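To: Eserwood list
Date: Thursday, October 24, 2024
Subject: Re: Sorting the offcuts

> Hello all, has anyone found a good way of keeping coloured
> pieces apart without buying a whole stack of little tubs? Mine
> are all in one big box and I spend half the evening rummaging.

Hello, and what a nice thing to find in my inbox with my morning tea. I was in just your position back in May, and I do sympathise (my box was an old Mestumel crate and it weighed a ton).

I've gone over to one big grey bin with a divider standing up inside it, a narrow part at the back and a larger part at the front. The larger part is where the reds and greens go, and the narrow part I try to keep clear for whatever I'm sorting into. The divider has had a hard life and is scratched and worn grey lower down, but it does the job and I've grown rather fond of it.

1. Start with the long pieces and lay them along the foot of the divider, then put the shorter ones in front.

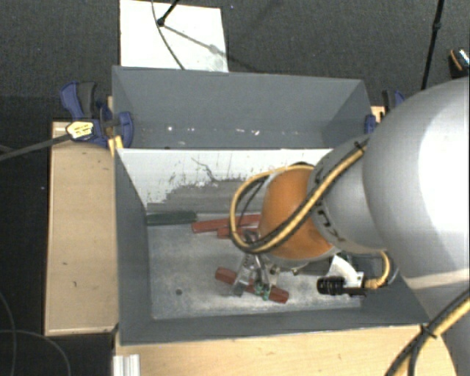

2. Brush out the narrow side every so often. Little white flecks and chips do gather in there, and they get into everything if you let them!

3. Only take out 2 colours at a time. I tried more and got in a dreadful muddle.

Do let us know how you get on, and if you'd like the measurements for a divider I can dig them out at the weekend.

Warmest wishes to everyone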